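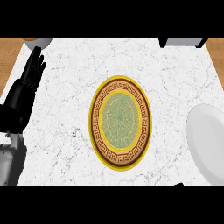

Every robot that works at Hirano has to go to kitchen school first, and kitchen school happens inside a computer. I found that out when our class visited the Hirano open day in December, and it was my favorite part of the whole trip (even better than the cookies, and the cookies were very good). The robot in the computer looks a lot like the real one, with a gray arm and a shiny black hand that has long fingers, a bit like yours. It gets a pretend counter made of white marble, and on it there might be a fancy plate with a yellow-gold rim and a brown pattern running all the way round, or a plain white plate, or a bowl. None of it is real! You could drop that fancy plate a hundred times and never need a broom.

Natsumi Murakami was our guide for the morning. She teaches robots for her job, and she told us that she broke 74 pretend dishes in her very first week. She looked rather proud of it.

Why not practice with real plates?

Well, think about how you learned to carry your own cereal bowl. You probably spilled some milk, and somebody helped you wipe it up, and the next day you tried again. Robots need to try again too, but they need an awful lot of tries. The robot we met, whose name is Menico, had practiced picking up dishes 2,813 times in the computer before it was allowed anywhere near a real one. That would be a very big pile of dishes, and a very tired person sweeping the floor.

What does the robot have to learn?

A plate seems easy to you and me. We slide our fingers under the edge and up it comes, and we don't even stop talking while we do it. A robot has to work out where the plate is, how far to reach, how wide to open its fingers and how hard to squeeze. Squeeze too little and the plate slips. Squeeze too much and, oh dear.

Patterns can be tricky as well. A person knows that a printed pattern is flat, just color on a dish, but a robot has to learn that. So the teachers keep changing the dishes and the counters, and the robot gets used to plain ones and busy ones and everything in between.

Can you try it at home?

Yes, and you should! Ask a grown-up for a plastic plate and a pair of thick winter mittens. Put on the mittens, close one eye, and try to pick up the plate from the table with one hand. My friend Yuzuki Chiba needed six tries, and she laughed so much at the fourth one that she had to sit down.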